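Kastberg Hand-Held Gripper Kit
From the Fevville Automation Wiki
Page started by Zulema Bravo. Last edited 10 May 2023.

The Kastberg kit is a pair of hand-held grippers sold for recording manipulation demonstrations, and I'm the one who ended up writing the article on it because I've had a set on my desk since February and won't shut up about them. You hold one in each hand, do a household job with them, and the recording gets used to train a robot arm to do the same sort of thing. Kastberg sells the kit outright, or you can hire it through Saavedra, who also look after repairs in our part of the world.

Contents of the kit

You get two grippers, a set of marker cubes that mount underneath, cables, a head strap for the camera and a hard case with a latch I've already pinched my thumb in. The cubes carry printed black codes so the software can work out where each hand is and which way it's tilted. Keep them clean! A greasy thumbprint across a code is enough to make the tracking wobble, and Milagros Barrientos (who does most of our recording) wipes hers with a lens cloth between takes.

Software

Recordings go into Grasivine, the desktop program that comes with the licence. It lines up the camera footage with the gripper positions and lets you trim the boring bits at either end. I like it a lot, although the export menu is a dog's breakfast and the default colour scheme is grey on slightly different grey. Version 3 fixed the crash on long sessions. Brenda Retamal still runs the old one and swears it's quicker, so there's some disagreement on this page's talk section if you fancy an argument.

In use

The grip is squeeze-to-close, and it took me around 30 takes before I stopped dropping things. Mugs and boxes are easy. Long, top-heavy objects are where you learn what the fingers can and can't do, and lamps are my favourite test because you've got a thin arm, a heavy end and a cord all wanting attention at once. One hand holds, the other goes after the cord, and you have to resist the urge to put a gripper down and just use your fingers.
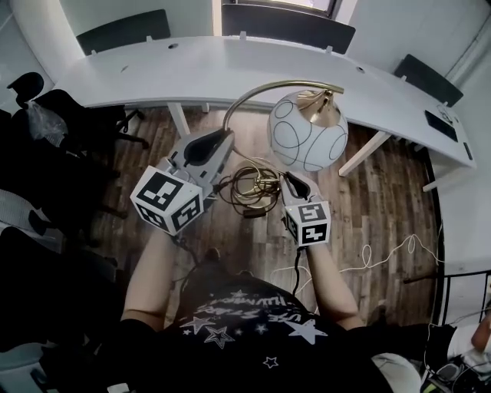
Two-handed work on a brass table lamp, left gripper closed on the arm.

Cable drag is my main gripe. Ansel Blackwood runs his up the sleeve, which looks ridiculous but does help, and I've since pinched the idea. My wrists get sore well before the session's over, too, so I'd love a lighter model.

Price and availability

The full kit was listed at $2,000 when I last looked, with Grasivine included for 11 months. Spare cubes are sold separately. Saavedra's hire rate changes with the length of the booking, so ring them for a quote and ask whether the case is included.

See also: Marker tracking; Teleoperation; Head-mounted cameras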